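# Wenn zwei Arme auf denselben Zeitstempel warten

In den letzten Wochen habe ich hier wenig geschrieben, weil ich mit einem Fehler beschäftigt war, den ich lange an der falschen Stelle gesucht habe. Es geht um die Steuerung unserer zweiarmigen Zelle, genauer um die Übergabe zwischen Planer und Regler.

Unser Planer heißt intern Umley und liefert Wegpunkte für beide Arme gemeinsam. Der Regler läuft mit 200 Hz und interpoliert dazwischen. Solange nur ein Arm arbeitet, ist alles ruhig. Sobald der zweite dazukommt, gab es ein kleines Rucken - nicht gefährlich, aber in den Kurven deutlich zu erkennen.

Zuerst habe ich die Verstärkungen verdächtigt und 3 Tage lang daran gedreht. Das war verlorene Zeit. Derek Kershaw hat dann vorgeschlagen, die Zeitstempel beider Arme in eine gemeinsame Datei zu schreiben und übereinander zu legen. Nach 1000 Zyklen war der Versatz klar: Der rechte Arm bekam seine Sollwerte 8 Millisekunden später als der linke.
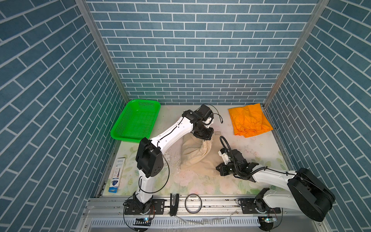 *Der linke Greifer hält den Stoffbeutel am Hals, der rechte steht geöffnet daneben.*

Die Aufgabe mit dem Beutel ist für solche Fehler ein guter Test. Weicher Stoff gibt nach, und die Wahrnehmung muss den zweiten Griffpunkt neu schätzen, sobald der erste Greifer zieht. Wenn die Schätzung mit einer alten Armstellung verrechnet wird, liegt der Punkt daneben. Wir hatten das vorher der Segmentierung zugeschrieben und dafür sogar neue Daten markiert. Wayne Haslam hat mir das inzwischen verziehen, denn er hat die meisten davon markiert.

Die Korrektur selbst ist kurz. Beide Treiber lesen jetzt dieselbe monotone Uhr, und der Regler verwirft ein Paar von Sollwerten, wenn die Stempel nicht zusammenpassen. In diesem Fall wird die letzte gültige Position gehalten:

```
if abs(t_links - t_rechts) > t_max:
 halte_position()
 zaehler_verworfen += 1
```

Den Wert für `t_max` habe ich bis jetzt nur von Hand gewählt. Als Nächstes möchte ich ihn aus den Aufzeichnungen ableiten und die Prüfung in unser Werkzeug Marquez einbauen, damit sie vor jedem Lauf automatisch startet. Wer bei sich etwas Ähnliches gebaut hat, kann mir gern in den Kommentaren schreiben, wie dort der Grenzwert festgelegt wird.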